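Notebook, Household Handling Group
Project Ruawai, kitchen chores
September, evening session
Entered by: Thilini Cassim

Purpose of this entry: to record where the group stands on the question put by Daltalis, namely whether a machine can yet clear up after a family meal without supervision. The present task is limited to picking up food packets and placing them where they belong.

Thin packaging remains the principal difficulty. Foil bends under the pads, and its shine makes the edge hard to locate. The log now holds 3639 grasps, of which 303 are marked for review. Hamish McKinnon is to check the marked entries before any rate is quoted outside the group.

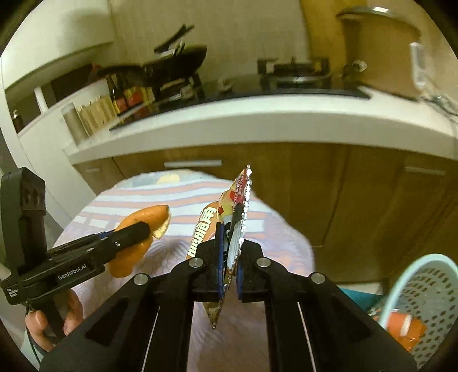 Fig. 1. Foil snack packet held nearly edge-on between blue pads.

Disposal is treated as a separate task. A basket with openwork walls and mixed contents gives the planner no clean surface to aim at, and soft scraps have not been attempted by machine. The group has agreed on a limit of 30 seconds per item for the next series. Stove and sink work stays out of scope. 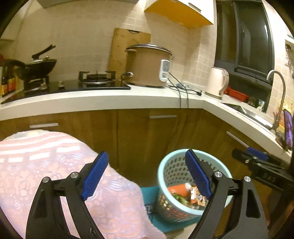

Bahman Kazemi objected to the time limit, writing that a household would forgive a slow machine long before it forgave one that dropped peelings on the floor, and that he would sooner see eight careful placements than a fast series. The limit stands for now. His objection is to be raised with Daltalis at the next review.

Open: pad wear, Cerkard order for replacements.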